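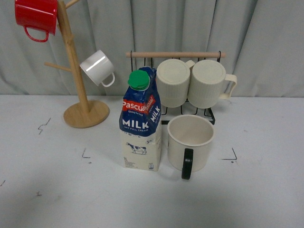
4.2 Grasp proposals for handled objects

The planner receives a segmented point cloud and a class label for each object. For mugs it must also know where the handle is, as a grasp on the body is of no use when the next step is hanging. We follow the approach of our earlier Killard planner and fit a two-part model: an open cylinder for the body and a half-ring for the handle. The fit returns a pose, a handle direction and a residual. Proposals with a high residual are dropped before any motion is planned.

Figure 3 shows the layout used for the tests in this section. Mugs appear in three states: hanging from the pegs of the mug tree, upside down on the wire rack, and upright on the table. The milk carton stands in front of the rack and serves as an obstacle. The black corner marks on the tabletop are not used by the perception software.

Figure 3. Test layout seen from the head camera, with the mug tree at the left, the carton in the centre and the rack behind it.

We collected 1,909 views for training and kept 105 apart for testing. Labels were drawn by Roel Smits and checked by Delia Ilie. Glossy enamel gave the most trouble. A bright streak on a hanging mug often leaves a hole in the depth data, and the cylinder fit then drifts towards the edge of the hole. Filling the hole from the colour mask before fitting removed most of these errors. In 9 of the test views the handle direction was still wrong, and in all of them the handle was hidden behind another object.

When the handle is hidden, the planner asks for a second view. The head is turned to one of 16 stored poses, chosen by how much of the unseen region each would uncover. The new cloud is merged with the old one and the fit is run again. If the residual stays high, the object is marked as blocked and the task planner must clear whatever stands in front of it first.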